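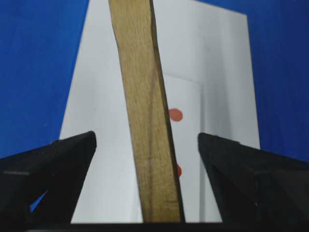

About Lisico

3/18/22
By Pongsak Saengthong

Lisico is a timber testing and grading laboratory. We measure the strength, stiffness, density and moisture content of sawn wood, and we issue reports on what we measure. Our customers are sawmills, joinery shops, structural engineers, furniture makers and owners of old buildings who need to know what a beam will carry. We do not sell timber, and we do not act as agents for anyone who does.

The company was set up as the test room of the Mindov sawmill, which needed a way to check its own visual grading against measured values. Other mills began to send samples, and the test room was separated from the sawmill so that it could report on competing suppliers without a conflict. Mindov remains a customer. It holds no shares in Lisico and sees only its own results.

What we test

Most of our work is on softwood for structural use: spruce, pine, larch and Douglas fir. We also take oak, ash, beech and sweet chestnut, both new and reclaimed. Tropical hardwoods are accepted if the species is stated on the order form and the supplier's paperwork comes with the sample. Where the species is in doubt we can identify it from a thin section under the microscope, which is charged as a separate item.

Bending tests are done in four-point loading. The piece rests on two supports and is loaded at two points between them, so that the middle part of the span carries a constant bending moment and no shear. We record load and deflection throughout and give the modulus of elasticity, the bending strength and a short written account of how the piece failed. The account matters more than many customers expect. A piece that fails in a long splintering tension break has told us something different from a piece that snaps short across the grain, even if the two reached the same load. Brash failures are always noted on the first page of the report.

Compression tests are done parallel and perpendicular to the grain. Shear tests are done on small clear specimens only. We do not at present test glued joints for fire performance, and we pass those enquiries on.

Density is found by weighing and measuring a full cross-section cut as close as possible to the point of failure. Moisture content is found by oven drying. Electrical moisture meters are used on site and for sorting incoming material, but a meter reading does not appear in a report as a final value unless the customer has asked for it and the report says so.

Conditioning

Wood changes in size and strength with its moisture content, and a test result without a stated moisture content has little use. All specimens are kept in the conditioning room before testing until their mass is steady between weighings. For thin stock this is quick. For heavy sections it can take many weeks, and customers sending large beams should plan for that. We will test a beam in the state in which it arrives if the order asks for it, and the strength values are then reported both as measured and as adjusted to reference conditions, with the adjustment method named.

The conditioning room was rebuilt in April after a humidifier fault. The replacement control unit logs temperature and relative humidity continuously, and the log for the period of storage is attached to every report. Before the rebuild it was supplied on request.

Equipment

The main testing machine has a capacity of 300 kN and is used for structural sections. A smaller bench machine of 100 kN is used for clear specimens, dowels, battens and components. Both are calibrated every year by an outside laboratory, and copies of the certificates are available to any customer who asks. Deflection is measured with transducers fixed to the specimen itself at mid-depth, so that crushing at the supports does not enter the stiffness figure.

Specimen preparation is carried out in our own workshop, which has a band saw, a planer-thicknesser, a panel saw and a sanding station. We prefer to cut specimens ourselves. If a customer wishes to supply them ready cut, the cutting drawing is sent with the quotation, and pieces outside tolerance are either recut or returned. Small differences in depth have a large effect on bending stiffness, which varies with the cube of the depth, so the measured dimensions of each piece are used in the calculation and nominal dimensions are never used.

Results are handled in Staltora, the record system we had written for us when the paper books became too slow to search. Each specimen receives a number on arrival and keeps it until the remains are disposed of. Staltora holds the order, the weighings, the raw load and deflection data, the photographs of the failure and the final report under that number. It does not permit a raw data file to be altered once it is saved. Corrections are added as a separate entry with the name of the person making them and the reason.

Visual grading and training

We grade timber visually at our own premises and at customers' yards. A visual grader looks at knots, slope of grain, rate of growth, fissures, wane, distortion and signs of insect or fungal attack, and assigns the piece to a grade or rejects it. It is skilled work and it is done against the clock, so graders drift. Some become strict on knots and lenient on slope of grain, others the reverse. Our check grading service takes a parcel that has already been graded, grades it again without sight of the first result, and compares the two piece by piece.

The training course for graders lasts two weeks. The first week covers wood structure, the grading rules and the measurement of defects. The second is spent almost wholly in the yard. Each trainee grades 1000 pieces before sitting the final assessment, and a sample from these is taken to the testing machine so that the trainee can see what the rejected pieces would have carried. Slope of grain is the feature trainees find hardest. The growth rings on the face of a board can give a misleading picture of the grain direction, and we teach the use of a scribe and of drying checks as a more dependable guide.

A one-day refresher is offered to graders who already hold a certificate. It consists of yard practice and a discussion of the day's disagreements.

Work in existing buildings

The survey side of the company was started by Hrytsenko, a small practice that specialised in roof structures and joined us with its staff and its archive. Surveyors inspect timbers in place, grade what can be seen, measure moisture content and use a drilling resistance tool to look for decay inside the section. The drill leaves a hole of small diameter, and its position is marked on the drawing supplied with the report.

An in-place assessment carries more uncertainty than a laboratory test. One or more faces of a beam are usually hidden, and the bearings, where decay is most likely, are often built into the wall. The report states which faces were seen and which were not. Where access was not possible, the assessment assumes the lower grade unless the engineer instructs otherwise in writing. We have been asked to leave such statements out of reports, and we do not do so.

Small samples can be taken from old timbers for species identification. We do not date timber. Ring-width dating needs a reference series for the district and a different kind of laboratory — we can prepare and pack the cores for one.

Sending samples

Samples should be wrapped in plastic sheet with the ends covered, and each piece should be marked on a face with pencil or wax crayon. Labels held on with staples are a nuisance at the saw and are sometimes lost in transit. The order form should travel with the parcel as well as by email. Please state the intended use of the timber, as this decides which tests are worth doing.

Remains are kept for six months after the report is issued and then chipped for the boiler. Customers who want them back, or who expect a dispute, should say so on the order form. Storage can be extended for a fee.

Reports and complaints

Reports are issued as a signed PDF. They may be copied in full but not in part, and they apply only to the pieces tested. A report on ten battens is a report on ten battens, and whether it says anything useful about the rest of the stack depends on how the ten were chosen. We can advise on sampling before the pieces are picked out, at no charge.

If you believe a result is wrong, write to the laboratory quoting the specimen number. The raw data will be reviewed by someone who did not carry out the test, and if material remains, a further specimen can be cut from it. If the original result was in error, the repeat test and the corrected report are free of charge — and the earlier report is formally withdrawn in writing.

Visitors are welcome by appointment. Safety footwear is required in the workshop and the test hall, and eye protection is supplied at the door.

Last updated by the laboratory office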